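Wamley Towels — read me first

Hi! I'm Lamisi, and I look after this little set of towel folding clips. There are 871 clips in 25 folders, and each one sticks to a single towel on a flat board. 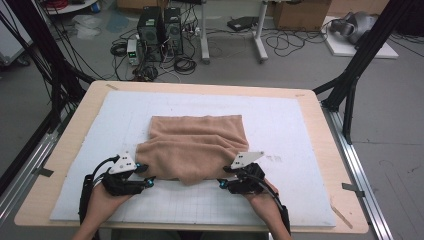

I label a clip "bunched", "half" or "done". Half is the messy one — if two corners are held but the fabric is still gathered, I call it bunched.

Folder 11 has the close-ups, handy if you care about hems and creases. 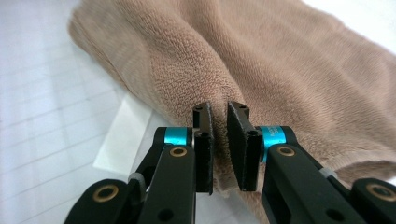

Labels are mine, with Keith Hollis checking the odd ones. Spot a wrong one? Tell me and I'll fix it!

Last update: 16 Dec 2020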